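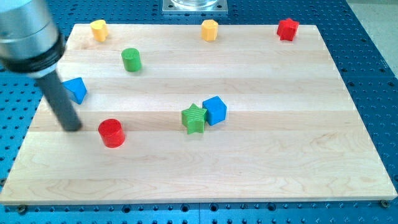 What's the best way to clean painted wooden blocks without wrecking the paint?

A cloth wrung out in warm water with a drop of washing-up liquid, one block at a time, then dry each one straight away with a tea towel.

waraporn_jaidee
Asking as I've taken over the block box at our playgroup and it's a lovely mix of cylinders, prisms, stars, all sorts, mostly bright red, blue, green and yellow. They're sticky. I was going to tip the lot into the sink and be done with it!

peglegpat
Please don't soak them. I did that with a Hemmin set I'd had since my eldest was tiny and the ends swelled up, then the paint lifted in flakes on the cylinders. Flat sides were fine, oddly enough. It's the end grain that drinks the water.

Kolholm_Kev
Bit over the top, this. We've had a Kelleo box at our place for years and they go in a bowl of soapy water every September, quick swish, out onto a towel. Five minutes tops. Never lost one.

peglegpat
Five minutes is a long time for a painted block, Kev. Maybe yours have a thicker varnish on.

Kolholm_Kev
Maybe. Or maybe you left yours in while you had your lunch – go on, admit it.

peglegpat
It was a phone call. A long one.

marrowfat
Can I ask about the shapes while we're here? Ours came with the many-sided columns and my two use them for absolutely everything, far more than the plain cylinders. They stand up nicely and don't roll off if they get knocked over (well, they do a bit, on our floor). The stars are the ones that get left in the box, and they're a pain to clean in the inside corners as well. I use an old toothbrush.

waraporn_jaidee
Toothbrush is a good shout, thanks. Our stars are filthy in exactly those bits. Funny about the columns, ours fight over the triangles. Roofs, I suppose.

tealeaf70
I'd put in a word for giving them a proper board to build on too. We had them on carpet and every tower was down in seconds, so my husband glued up some pale planks into one big flat piece and it's been brilliant. Also keeps the blocks off the floor, so less fluff on them. Sand the edges well.

marrowfat
What did he finish it with?

tealeaf70
Tretov oil, two coats, left a good while between them. You can still see all the grain.

Kolholm_Kev
Varnish would wipe down better than oil, surely? With jam involved?

tealeaf70
It would, but it was slippery when we tried it and the towers slid about. I'll take the jam.

waraporn_jaidee
Right, I've done the first batch with the cloth. Took up to six goes on one particular yellow block and I don't want to know what was on it. Paint all still there though! Kev, I did try your bowl on one chipped green one that was heading for the bin anyway and it looks OK so far. Will check the ends in the morning.

peglegpat
Check them again after a week. Mine looked OK the first morning too.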